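Community > Local News > Around Town

News Events Schools Sports Contact

Gukdale laundry room opens its doors, and the first loads are in

Gukdale has its shared laundry room at last, and the neighborhood is already making good use of it! The room opened this month on the ground floor of the old Sivonwood building, two blocks from the Vurenau bus stop, and it has been busy from breakfast time on. People who used to haul their bags across town on the 17 bus now have washers within walking distance (and a warm place to chat while the drums go around).

The washers are front-loaders, which take a little getting used to if you grew up with a lid on top. Clothes like to cling to the upper part of the drum, so it pays to reach all the way in before you walk off. A single teal piece is easy to miss up there, even with a color that bright.
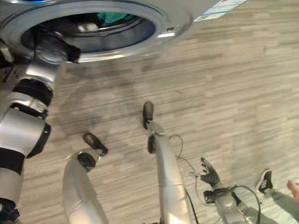
Perla Quist
Neighborhood Reporter

Money for the room came from a spring bake sale, a street supper and a very lively plant swap, which together brought in $3573. That paid for the plumbing, new flooring and a fresh coat of paint. The Dağdelen hardware store on the corner gave a discount on the fittings and lent out its delivery van for two whole afternoons, which saved a great deal of carrying.

What a difference it makes to have the whole job in one place. You can wash, sort, fold and hang without going home in between, and on a rainy day the hanging corner is the best spot in the building. Dark things go in one pile and light things in another, and there is a shelf for the stray socks that turn up at closing time. It had up to nine of them by the end of the first week, all different!

The hanging corner works on simple white rods. Shirts go on them straight from the basket, and longer pieces can be draped over and smoothed down by hand. Regulars have already worked out that black clothes are best kept to one end, well away from anything that sheds lint.

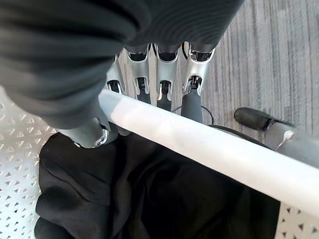
Can I leave my clothes hanging there overnight?

Please take them home by closing time, so the rods are free for the next morning. Anything left behind is folded and put on the shelf, where it stays for 2 weeks.

The room is open from early morning until 9 at night. A wash costs the same at any hour, and you bring your own detergent. Mornings are the busiest, so anyone with a big load of bedding may want to try the middle of the afternoon. A mending table is next on the wish list, and a second plant swap is planned for July to help pay for it. Tomato seedlings went fast last time, so come early if you want some.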